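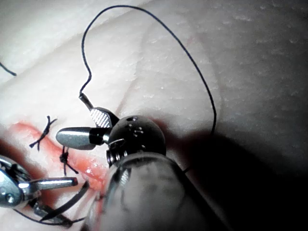 **1/** Practice skin pads. I've been sewing on these things since April and I have some doubts about the way they get talked about, so, a thread.

**2/** The sales page for the Trenel pad says it "feels just like the real thing." Just like whose? It's a slab of synthetic skin with a cut in it. It's fine for learning where your knot goes. It does not bleed or swell, and it never once moves because it's uncomfortable.

**3/** The cut is already opened up for you and the inside is colored red. Looks great in a catalog. I'm not convinced it teaches anything. After a week I was aiming at the color line and had stopped thinking about depth at all.

**4/** My test for any pad: put stitches in, take them out, put them in again a hair to the side. The cheap ones tear through by the third round. The Trenel got through five rounds before the edge started to go. Better than I expected, and still nowhere near "lasts for years."

**5/** Tried the Turkuvard too. Tougher, but the needle squeaks going through and you have to push harder than you should. I don't want to get used to pushing hard.

**6/** About thread. Black thread on a pale pad is easy mode. You can see every loop. I get why people start there. But then they post their neat rows and call it progress, and I'd like to see the same row done when the thread isn't so easy to find.

**7/** Loops are where I lose time. Not the bite, not the pull-through. The big floppy loop that stands up by itself and then falls over the wrong side of the needle driver. Thread that has been kinked in the packet keeps the kink. Running it through damp fingers helps a little. "Memory-free" thread, sold by Noonan, had plenty of memory in my hands.

**8/** Somebody always shows up to say leave a shorter tail. I did. Then the tail slipped out of the first throw and I started over. Shorter tail is good advice for people whose knots already hold.

**9/** The Zaramov course wants 513 knots logged before you go on to the next unit. Why 513? I asked. The answer was that it's "based on outcomes." Whose outcomes, measured how? No reply to that one yet.

**10/** I'm at 311. Were the last hundred better than the first hundred? A bit flatter, sure. I also got very good at tying the same knot in the same spot on the same piece of rubbery stuff. I can't tell those two kinds of better apart and I don't think the log can either.

**11/** What did help, and it cost zero: stopping after every knot and tugging on it. If it slid, I cut it out. I wrote down the slid ones only. That list got shorter, and I trust it more than the total.

**12/** Also, look at the edges of the cut between knots. If they're puckered you pulled too tight. If there's red showing, too loose. I had a row of pretty knots over a gap for most of a month before I looked.

**13/** Would I buy another pad? Probably, the Trenel, and only on sale. The deluxe set with three layers and a carrying case can stay in the store - I have a shoebox.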